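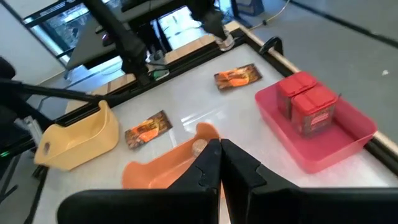 La cesta naranja sobre la mesa blanca.

18 de octubre de 2019

Anoche vi «Flekeo» con Chanida en el cine Bravo. Dura demasiado y el primer tramo cuesta. El padre vende la casa, el hijo no le habla y así pasan 30 minutos. Luego mejora. 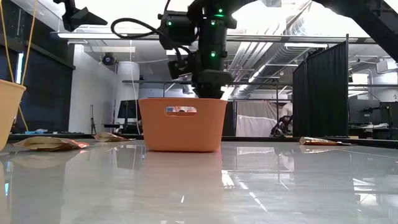
Apinya Thongdee hace de la tía y es lo mejor de la película. A Chanida no le gustó el final. A mí sí, aunque la escena del tren sobra. Entradas, 2, fila de atrás. Volvimos andando.

Quiero ver otra vez «Wongsuwan», que vimos en julio y apenas recuerdo.

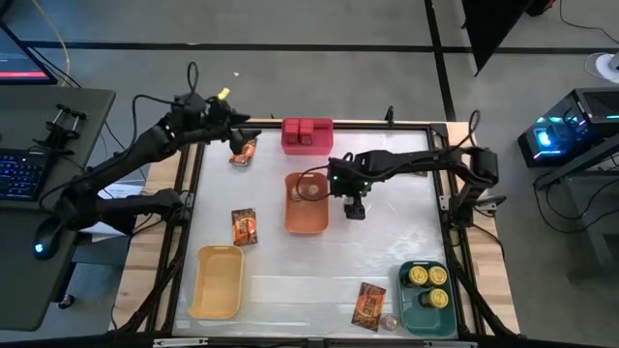
Mesa de trabajo, con un paquete de aperitivo marrón y naranja.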